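Talon Quiltlineal-Set von Celtgate, dreiteilig, mit Rutschstopp

Art.-Nr. 3127
Lieferbar ab April

Wir führen seit Jahren Patchworklineale und haben genug davon gesehen, die auf der Verpackung mehr können als auf dem Stoff. Das Talon-Set haben wir deshalb erst nach längerem Zögern ins Sortiment genommen.

Der Hersteller verspricht »absolut rutschfestes Schneiden«. Das würden wir so nicht unterschreiben. Auf fest gewebter Baumwolle liegt das große Lineal gut, auf Flanell ordentlich, auf Batik mit Stärke wandert es bei langen Schnitten trotzdem, wenn man nur am oberen Ende drückt. Die Linien sind dünn und auf dunklen Stoffen schwer zu lesen. Warum man sie gelb gedruckt hat, wissen wir nicht.

Gut ist die Kante: sauber, ohne Grate, der Rollschneider läuft glatt durch. Firdevs Kılıçarslan hat damit die Streifen für ein komplettes Log-Cabin-Top geschnitten und nur über das kleine Quadrat geschimpft – die Ecke ist ihr zu spitz.

Dass man mit dem Set »doppelt so schnell« zum fertigen Quilt kommt, glauben wir erst, wenn uns jemand auch das Binding abnimmt.

Lieferumfang: langes Lineal, kurzes Lineal, Quadrat, Aufhänger
Preis: 81 Euro inkl. MwSt.
Für Rollschneider aller gängigen Größen
Nicht bügelfest

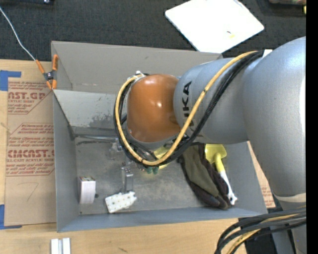

KUKA-Roboterarm über einer offenen grauen Kiste

Passend dazu: Schneidematte Skiditora, beidseitig bedruckt (Art.-Nr. 1671). Die Matte ist teurer als unsere Hausmarke und riecht anfangs streng.

Fragen zum Set beantwortet Volkan Ekinci über das Kontaktformular. Rückgabe nur unbenutzt und mit Schutzfolie.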